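Chapter 6
Rules You Can Check: Writing a Rehearsal Standard for a Robot Cell

I'm going to start this chapter with an embarrassing story, and it has a binder in it.

My first real job with robot arms was at a plant in Dirkdale, and on day one I was handed the cell standard and told to read it before I touched anything. It ran to almost 700 numbered clauses. I read every one of them (I was young, and very keen!) and then I went out on the floor and drove the arm straight into a fixture at low speed. No harm done, apart from a bent bracket and my pride. When we sat down afterward and went looking for the clause I'd broken, we found it all right. It said that the operator "shall take due care when approaching equipment." Well, I thought I had!

I've been grumpy about that sentence ever since, and a good part of this chapter comes out of it. You can't check "due care." You can't fail somebody on it before the bracket gets bent, and you can't show a new hire what it looks like. A rule I can use has a thing in it that I can go and look at, a person who does the looking, and a point in the job where the work stops until the looking is done.

So in this chapter we're going to write a small standard of our own, for one job only: bringing a gripper up to the face of an open rack. I picked it because you run into it everywhere (server rooms, test benches, parts storage) and because it's harder than it sounds. The gripper has to get close. The rack has bars sticking out in directions you don't expect. And the arm has an elbow, which everybody forgets, since we're all staring at the fingers.

I should say where I stand on simulation, because people get heated about it. At Kendholm we had a house rule that no new motion went onto a real arm until it had been rehearsed in simulation 2 times, by 2 different people. Some of the crew thought this was a waste of an afternoon. I came around to it slowly. The second person would nearly always start from a different view than the first one did, and ask about something the first one had stopped seeing. What I don't accept is the idea that a clean rehearsal lets you skip the slow first run on the real machine. A simulated rack is exactly where you put it. A real one has been leaned on.

Here are the clauses we'll be working with. They're adapted from the Bech worksheets, which I've used with classes for years, and I've cut them down quite a bit.

6.1 Before any approach, name the stopping point in words and write it down. "Near the rack" is not a stopping point.

6.2 Review the approach from at least one view that takes in the whole arm and one taken close to the gripper. Neither replaces the other.

6.3 Check the elbow and the upper arm against the rack and everything else within reach, and sign for them separately from the gripper.

6.4 If a surface in the model is too dark to read in the close view, say so on the sheet. Do not sign for what you could not see.

6.5 Any change to the rack, the mat or the arm's mounting cancels the rehearsal. Start over.

6.6 Keep the sheet with the cell, where the next shift can find it.

Clause 6.4 gets the most arguments. Students like to fill in every box, and "could not see" feels like leaving your homework blank. Please get over that feeling as early as you can! I would much rather have a sheet with an honest gap in it, and I've sent back plenty that looked perfect.

Clause 6.5 is the expensive one. At Dendau they put a figure of 3000 on redoing the rehearsals after a rack was moved, and the argument over whose budget that came out of lasted until April. The clause stayed in, I'm glad to say.

Have a blank sheet next to you for the next part, and try 6.2 and 6.4 first.
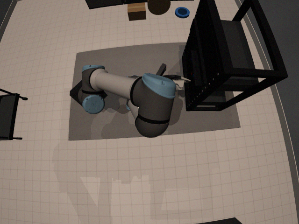
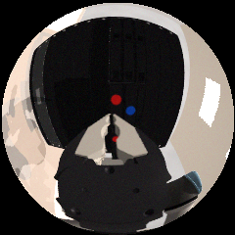

Two wide views and, between them, one from close to the fingers.

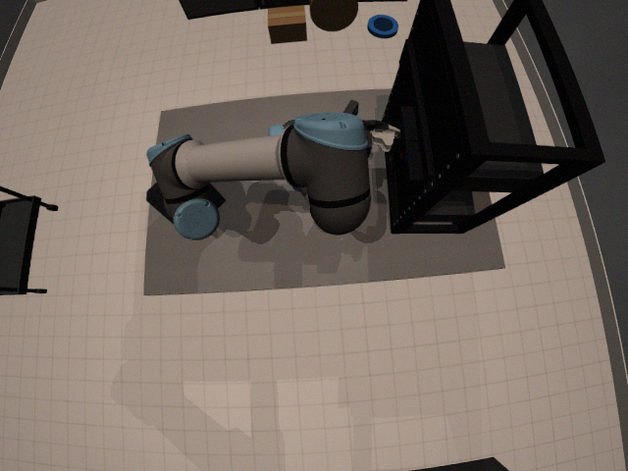 A reader of the earlier edition wrote to me that 6.3 was in the wrong place, and that the elbow ought to be signed for before anybody is allowed to open the close view at all, "because once you've seen the fingers you won't go back and look at anything else." In that shop they had swapped the order, and the letter said the sheets got better, though the crew complained about it for weeks. I haven't changed the numbering in this edition. Exercise 3 asks you to try it both ways and compare your sheets.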